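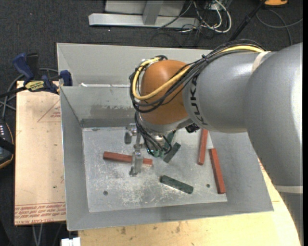
Rattana Pongsiri wants to know why anyone would pay for a bin with sloping walls when a straight-sided one holds more. Fair question. I have opinions on bins and a free evening, so this is going to be a thread.

Yes, a straight-sided bin holds more. It also has four corners at the bottom, each at a perfect right angle, each a retirement home for whatever is smallest in the load. I have worked out of straight-sided bins for most of my adult life and I could draw you those corners from memory.

With sloping walls, stuff slides toward the floor of the bin and stays where you can get at it. You lose some volume. You get back the part of your afternoon you used to spend with your head and one shoulder inside a metal box, breathing through your mouth.

For the record, the gray one up top is my favorite kind. Sheet metal, tall sides, floor scuffed half white. It looks terrible. It is a great bin.

People see scuffs and scratches and think it's time for a new one. Please leave it alone. A scratch on the floor of a metal bin is a scratch. It isn't going anywhere. I start worrying when I can catch a fingernail on an edge, or when the floor goes "bonk" in a spot where it used to go "tunk."

Yes, I tap them. Yes, with a knuckle. No, I won't be taking questions about it.

I did once let myself be talked into plastic. Istgate had a deal on, the color was a cheerful blue, and the catalog used the word "nestable" on every page like it was a personality. Five of them arrived nested. They have never been nested since, because they have never been un-nested. Two grown people pulled.

(Kimie Tsuchiya suggested hot water on the outside and cold in the inside one. We now have five nested bins and a wet floor.)

Back to metal. The smudge on the back wall: every bin gets one. I've scrubbed smudges like that with dish soap, with baking soda, and with a pricey orange paste from Stuster that smelled like a candle store. The soap did as well as the paste. The smudge did better than either of us.

My rule now is that if a dry rag doesn't pick it up, it lives there.

The ledge is another story. A ledge on a bin is a shelf, whatever the drawing says, and things get put on shelves. There's a whitish strip lying along the one on mine, plus a smaller bright bit near the end of it. Give any ledge a week and it will have a collection going.

Grímur Bjarnason has replied to say he'd order bins with no ledge at all. Grímur, I have met your windowsills.

OK, loading. I have watched people drop things into a deep metal bin from full height and then look around to see who made that noise. Lower them in. Or lay something soft on the floor first for the opening layer. An old bath mat works. So does cardboard, until it gets damp, and then you have a bin of things stuck to cardboard.

Heavy first, light on top. I know you know. I knew too, the day I put a box of light bulbs in at the bottom "just for now."

Now, the last piece. Every bin has one. You can empty the whole thing at a good clip, humming, and then there's the one left lying on the floor at the farthest point from every human arm. It takes longer than the previous nine put together.

A red block is a decent last piece, I'll say that for it. Red on silver-gray, you can see it from the doorway. Try it with something gray. I spent part of last October feeling along the bottom of a gray bin for a gray bracket, and the bracket was in my apron.

Lærke Ladefoged asks whether you shouldn't tip the bin to get at the last piece. Lærke, you are welcome to come over and tip mine. Bring a friend and closed shoes.

For small household bins, sure, tip away. Anything made of sheet metal that comes up past your knee, leave it standing and get a better light. I cannot say enough about a better light. Half of what I've called "lost" in my life was lying in a shadow.

Labels! I nearly skipped labels. Put them on the outside, near the top, on the side you walk up to. I once inherited a set where every label was on the floor of the bin. You had to empty it to learn what was in it, by which point you had a fairly good idea.

Also, write words. A previous owner of some of my bins used numbers and kept the key in a notebook. I have bin 727. I don't have the notebook. I don't have 726 other bins either, so I can only assume he was an ambitious man.

Somebody asked about paint on the inside. I'm against it. Paint looks lovely for three days, then you get flakes in with whatever you're storing, and then you're picking paint out of screws with tweezers. If bare metal bothers you, put in a liner and tell guests it was always like that.

Liners: thin rubber is good, felt is a mistake. Felt holds on to every crumb and thread it meets. The Yatsenko ones come pre-cut and fit a straight-sided bin perfectly, so mine has sloping walls and a liner that climbs them like it's trying to leave. Scissors fixed most of that. The rest I step around.

Cleaning schedule, for those who asked. When it's down to the last thing, take that out too and sweep before you refill. Brush, then rag. That's the schedule. It has no chart.

Þröstur Ásgeirsdóttir says she vacuums hers. I tried this on a sheet-metal bin with tall sides. It's an echo chamber with a motor held over it, and the dog at the place next door still gives me a look. But it got the grit out of the seams, so I will be doing it again when the dog is on vacation.

Rattana is back, and says she measured, and a straight-sided one would fit the gap beside her workbench and a sloping one would leave a gap at the bottom.

That gap is where you'll keep the broom, Rattana.

She has ordered the straight-sided one, from Tidside, with a lid. I'll lend her my long tongs. I want them back.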